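Home | News | Projects | People | Past Issues | Contact

Print this item | E-mail this item

Teaching by hand: an update from the Zelevley group

October 2019

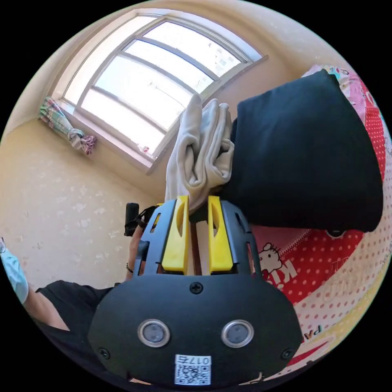
The Zelevley group has spent the season since August collecting hand-taught demonstrations of household work, and the first batch has now gone to the training side. The method is simple enough to explain in a sentence: a person does the job while holding the same kind of gripper the robot will have, and the recording is used later to teach the arm. There is no arm in the room while this goes on. Most of our sessions have dealt with fabric, and beds have turned out to be a good place to work, because there is enough flat surface to spread things out and the height is easy on the back. In the session shown, the yellow fingers have an off-white cloth pinched at the tips, with a folded black bundle pressed up against it and a polka-dot Hello Kitty bedspread underneath. We like that sort of mix. A light cloth next to a dark, thick one on a busy pattern is closer to what a robot will meet in a home than the gray table we used last year.

Fabric is slow going. A cup has a rim and a handle and stays the same shape when it is picked up. A cloth does not, and two people asked to pick up the same one will often grab it in different places. Silvan Grabner, who runs the sessions, first asked everybody to start from a corner. He dropped that rule after the second week. Corners are hard to find on a crumpled cloth, and people were spending most of a recording hunting for one. The instruction now is to take hold wherever you normally would, lift, and find the corner afterward if the job needs it.

The other change is speed. New people tend to work at the pace they would use at home, which is too fast for the cameras and leaves blur at the moment of the grip. They are now asked to do six practice runs before anything is saved. By the sixth most of them have slowed down without being told again. Going too slowly is also a problem, though a smaller one. The arm copies hesitation as faithfully as anything else, and an early policy trained on cautious recordings would hover over a towel for several seconds before closing.

A session runs 30 minutes, followed by a break. We tried longer blocks at the start and the recordings from the last part were noticeably worse, with more dropped cloths and more cases where the wrist was bent in a way the Troltis arm cannot match. Wrist angle is checked by the software now. If a demonstration asks for a position the arm cannot reach, it is flagged and left out of the set. People are told the reason for each rejected run, and that alone has brought the number down.

Dropped cloths are kept, as long as the person picks the item up again and finishes. Opinion in the group was divided on this. Silvan's view is that a robot that has only seen clean work will have no idea what to do after a slip, and the tests so far support him. What we do not keep is any run where the free hand does part of the job. That is an easy habit to fall into with fabric, when the natural thing is to hold one side down and pull with the other.

The first batch has 200 finished demonstrations in it, covering three jobs: picking a cloth out of a pile, laying it flat, and folding it once. Picking from a pile is in the best shape. On the Troltis arm, the trained policy managed it in 14 of 20 tries with items it had not seen before. Laying flat is behind that, and folding is not yet worth reporting. The usual failure in folding is that the fingers take two layers where one was wanted, and from the wrist camera the two cases look nearly the same.

Remote control has not been given up. The Umali bench still has its leader arms, and they remain the better choice for work where force matters, such as pushing a plug into a socket. For fabric they were tiring and slow, and a run by remote control took several times as long as one with the gripper in hand. The two kinds of data are being stored in the same format so that they can be combined later. Dumden has written the conversion scripts, and anyone in the building who needs them can ask for access.

Next on the list are bedding and clothes with sleeves. Both will need two grippers at once, and that means matching the clocks on the left and right units more closely than we do at present. There is a test setup for this on the second floor. We would also like more rooms with different light. Windows have given us some trouble in bright weather, when the camera adjusts to the daylight and the cloth goes dark for a moment.

People who want to try a session are welcome. No experience is needed, and left-handed people are especially wanted, as we have very few recordings from them. Sign-up is on the sheet outside the Umali bench or through the contact link at the bottom of the page.

Contact the newsletter | Copyright 2019 Zelevley | Back to top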